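Calvo Tablecloth by Wellby
Colour: Red Peony

A rectangular cloth for everyday meals, in a medium weight that hangs well and doesn't slide when plates are moved. Hemmed on all four sides with mitred corners.

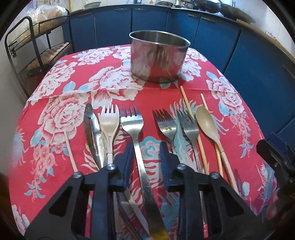
Machine wash at 40 with like colours and line dry in the shade. Warm iron on the back only. Allow for slight shrinkage, up to 4 cm in length, after the first wash.

Matching Calvo napkins are sold separately. Wovden placemats are listed under Table Linen.

Price: $63
Delivery is free to metro postcodes.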